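Unit 3: Rules for Approach and Contact in Simulated Cabinet Tasks
Course notes, Amna Pirzada and Vojtěch Murín 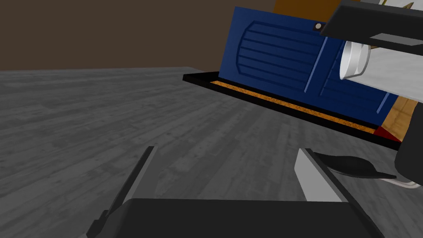
A simulated trial is assessed under the same rules as a trial on hardware. Students shall record the gripper state before any motion toward the furniture is commanded. The approach begins with the fingers open and nothing between them, as they are with the navy cabinet door still some distance ahead, and closing is permitted only once the small round knob lies within the gap. Contact with a raised panel or a door edge is logged as a fault - even where the door subsequently moves as intended.

Speed and force
Approach speed shall not exceed 400 mm/s in free space. The limit within reach of the door is set by the demonstrator.

Records
Each group submits 3 complete logs in the Stitell format by Saturday. Logs with edited time stamps will not be marked. Enquiries regarding the colour coding of fault entries should be directed to Qiuyue Xia.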